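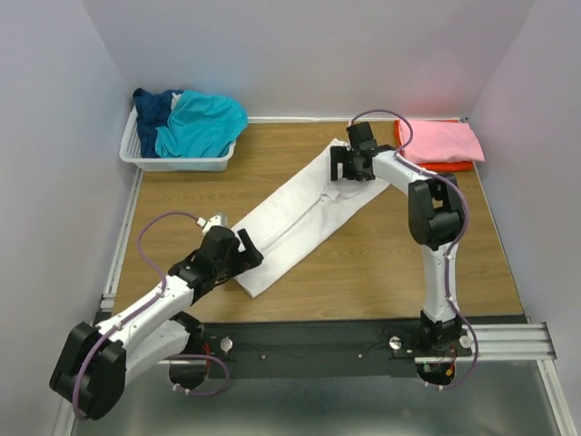
Figure 1. Folding cell with both grippers holding a white garment; unfolded items in the basket at left rear, folded stack at right rear.

Funeo garment folding cell: progress report, July
Prepared for the Wustent equipment fund

1. Status

Work in this period was set back by a repeated grip fault on the left arm and by one safety event tied to it. Folding trials were stopped for part of the month and have resumed at reduced speed. The cause of the grip fault is known and a repair is in place. The cause of the safety event is known in part. The second arm controller, which the plan showed as delivered this month, has not been ordered, and we ask that this line be carried forward.

2. Trials completed

The cell ran 1237 fold attempts before the stop. An attempt starts when the first gripper closes on a garment in the basket and ends when the garment is released on the stack or the operator presses stop. Of these, 310 ended early. Most early endings were ordinary misses at the basket, where a gripper closed on two layers of different garments or on none. These are expected at this stage and are being worked on under task 4.

The remainder were drops during the stretch step. In this step both grippers hold the garment at opposite ends, pull it straight over the table and lower it before the first fold. Drops came almost entirely from the left side.

3. Grip fault, left arm

The left gripper opened without a command while under load. The log showed the position target unchanged and the motor current falling to zero for a short time, then returning. Because the controller saw a valid target throughout, it did not report an error, and the sequence went on with a garment held at one end only.

We first suspected the finger pads and changed them. The fault came back the same day. We then swapped the left and right gripper motors, and the fault stayed on the left side, so the motor was ruled out. Cable resistance was checked with the arm at rest and was normal. It was not normal with the elbow bent past the point used in the stretch step. The cable had been clipped too tightly above the elbow, and one conductor had broken inside the jacket.

The cable has been replaced and routed with a longer loop over the upper section of the arm. The same routing was applied to the right arm as a precaution. Sakside supplied the replacement cable and has confirmed the minimum bend radius in writing. Our first routing was below it.

4. Safety event

During the search for the fault, an operator reached into the cell to free a sleeve that had caught in the left gripper. The sequence was paused in software. Motor power was on. When the broken conductor made contact again, the left gripper closed on the sleeve and the arm made a short move toward its last target. The operator's hand was on the fabric and was not touched. There was no injury and no damage.

Two points follow from this. First, the software pause does not remove power, and the written procedure allowed hands in the cell during a pause. That was an error in the procedure. Second, the arm should not have moved at all on recovery of the gripper signal. We can repeat this on the bench by breaking and restoring the gripper line by hand, but only in some of the tests. It appears to depend on how long the line is open. This item remains open.

5. Changes made

The procedure now requires motor power off before any part of the body enters the cell.

A current check was added to the gripper loop. If current drops while a grip is commanded, both arms hold position and the run ends.

Arm speed is limited to half the former value until the recovery fault is closed.

Cables on both arms are flexed by hand and checked for resistance every 10 hours of running time.

6. Results after the repair

Trials resumed with the new cables. No uncommanded opening has been logged. The current check has stopped the cell several times, in each case when a thin garment slipped out of the fingers. The threshold is probably too strict for light fabric and will be adjusted using recorded runs.

The lower speed makes each fold longer, and the trial count for the next period will be below plan.

7. Cost

Unplanned spending on cables, clips, finger pads and bench time came to 3823 dollars. This was met from the spares line, which is now nearly used up. We request approval to move the unspent travel money to spares. No increase in the total is requested.

8. Next period

Close the recovery fault, with the arm firmware checked by Hirose under the existing support agreement. Set separate current thresholds by fabric weight. Return to full speed only after the bench test passes with the gripper line opened for every interval in the test plan. Restart the basket pickup work under task 4. The revised trial schedule will be sent once Hirose has given a date for the firmware check.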